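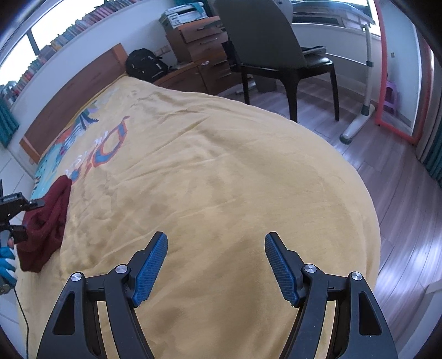
Blue pads open over the yellow sheet, bedroom station, Brelleck open day

I've been curious about the Rondard hand grippers for ages, so when Brelleck opened its doors in June I drove the 80 miles and had a lovely afternoon! You hold a pair, one per hand, and do ordinary chores while a robot's training data piles up. My chore was the bed.

Naheed Abbasi got me started and was very patient with me (I squeezed far too hard at first). The blue pads are the best part – that fine raised grid took hold of thin cotton better than my own gloves do, and the fingers open nice and wide. Smoothing a sheet flat is another matter, and I'd still call it fussy after almost 2 hours. The cable also kept finding my elbow.

Wiremu Katene showed us the older Khokhar set next, which feels heavier in the wrist and pinches less evenly. A pair of the Rondards goes for $580, and I think that's fair for a small lab, though I'd want spare pads in the box for that money. Four stars from me, and I'm going back for the kitchen session in the fall.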